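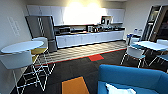

Minutes, Thu 24 April
Held in the break room, Costimberg site, after first shift
Chair: Myrto Kyriakidis
Present: day and evening leads, two operators from the bench, maintenance, HR

1. Last minutes
Accepted with one fix. The training budget is 3000, not 2000.

2. Where we are with the arm
The Flisteo arm now takes plate and bracket parts at one station. It does the first approach and hold on its own. An operator still checks every part by eye and signs the sheet. Maintenance logged 187 stops since the last meeting, most of them short. Five needed a technician. The chair asked for the log to show how long each stop lasted, as the bare total says little about the lost time.

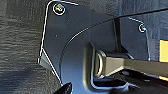 Nundska Bench Assembly Team

3. Work at the bench
Operators said the job has changed more than the notice suggested. There is less reaching and lifting, and more standing and watching. One said the end of a shift is now harder on the eyes than on the shoulders. The evening lead said people step in too early when the arm slows down, and each time that costs a restart. Maintenance will put the normal pauses on a card at the station.

Shiny edges and deep recesses were discussed. The wrist camera view is harder to read where metal throws back the light. Maintenance wants to try a softer lamp before anyone touches the settings. Agreed.

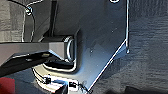
The bench also asked who decides when a part is taken off the arm and done by hand. Until now it has been whoever is nearest. From Monday it is the shift lead, and the reason goes on the sheet – a few words will do.

4. Jobs and hours
HR repeated that no posts are being cut this year. Two bench posts will be retitled as station operator in August, at the same grade. The operators asked why the grade stays the same when the work now includes clearing faults. HR had no answer and will take it to Meléndez, who handle the pay review. The item stays open.

Rotation was agreed at two hours on the station, then a change. Nobody is to do a full shift of watching. 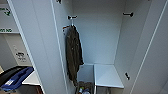 Start times also move with the new rotation. Evening shift will come in fifteen minutes earlier for a proper handover, paid. The day lead asked that people be changed and at the station when it starts, and that lockers be closed before they leave the room.

5. Other business
The fault clearing course has four places left. Names to the chair.
The evening lead asked for the stop log to be printed as well as kept on screen. Agreed.

Actions
Pause card and lamp trial – maintenance
Grade question – HR
Rotation sheet – both leads

Next meeting: same room, date to follow.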